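Training on hand-held gripper demos: what the Louro runs showed

2021-05-07
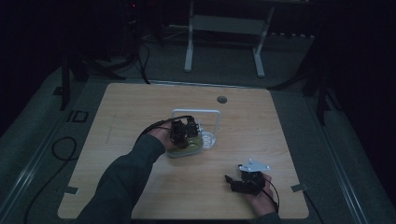 Two hand-held grippers at the table, left one over the small clear container.

We finished the first round of training for Louro, and I want to write down the result before I start changing things.

The data is 1215 demonstrations, all done by a person holding the grippers. I split them two ways. The first policy got everything. The second got only 287 demonstrations, picked so that the start position of the container was spread evenly over the table. Same network, same number of training steps, same test list.

The full set reached 85 percent on the test list. The small set came in four points lower, which is a much smaller gap than I expected. Most of the extra demos start with the container close to the middle, so they add little that is new.

The failures were alike in both. The gripper closes too early, a little above the handle, and then lifts nothing. I think the delay between the finger reading and the camera is still off by a few frames. I corrected it once in Kavura, our replay tool, but only for the left side - the right one needs the same fix.

Next I will redo the alignment and train the small set again. If the early closing goes away, I'll record the June batch with spread-out starts only.

Contact | © 2021 Istmont Notes | Back to top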